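Chapter 4
Wood as a Material

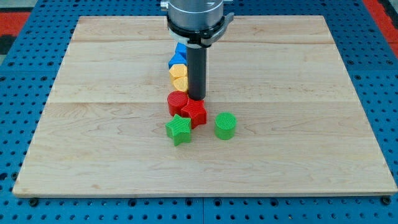

Timber has been cut, dried and shaped for as long as people have built things, and it is still one of the most widely used materials in houses, furniture and packaging. Unlike steel or glass, it is not made to a recipe. It grows, and the way it grows decides how it behaves in use. A joiner who ignores this will end up with doors that stick in winter and table tops that crack in summer.

This chapter deals with the structure of wood, the way it takes up and gives off water, and the methods used to turn narrow pieces into wide ones. Chapter 5 covers sheet materials such as plywood and chipboard.

4.1 Hardwoods and softwoods

The names are misleading. A hardwood comes from a broad-leaved tree and a softwood from a tree that bears cones. Most hardwoods are harder than most softwoods, but balsa is a hardwood and can be marked with a fingernail, while yew is a softwood and is tougher than many hardwoods.

Maple, beech and oak are the hardwoods you are most likely to meet in a school workshop. Maple is pale and close-grained and wears well, so it is often chosen for worktops and chopping boards. Oak has larger pores and a coarser feel, and it contains tannins that react with iron. Steel screws left in damp oak will leave blue-black stains around them.

4.2 Grain

Most of the cells in a tree trunk are long and narrow and run up the trunk. When the trunk is sawn into planks, these cells lie along the length of each plank. This direction is called the grain. Wood is strong along the grain and much weaker across it, which is why firewood splits so easily from end to end.

The surface where the cells have been cut across is called end grain. It soaks up glue, stain and water far faster than the face of the board and often looks darker when a finish is applied. End grain also makes a poor glue joint, and joints such as the dovetail and the mortise and tenon were developed to bring long-grain surfaces together.

4.3 Movement

Wood swells when it takes up moisture from the air and shrinks when it gives it off. Along the grain the change is so small that it can usually be ignored. Across the grain it cannot. A solid top 700 mm wide may be several millimetres wider in a damp month than in a dry one, and it must be fixed to its frame in a way that lets it move — slotted screw holes or wooden buttons are the usual methods.

The workshop of Kilian Auer, whose account of table making is used again in section 4.6, keeps its boards in the heated assembly room for several weeks before they are cut. A top 600 mm wide made there in March was measured again at the end of the summer, and the difference was enough to close the gap left at one end of the frame.

4.4 Edge-glued boards

Wide planks are expensive and tend to cup. For this reason most wide boards are made from strips glued edge to edge. The strips are planed square, glued and held in clamps until the glue has set. Some makers turn every other strip over so that the growth rings curve in opposite directions. Others choose the best face of each strip and accept a little movement.

Key terms: hardwood, softwood, grain, end grain, movement, cupping, edge gluing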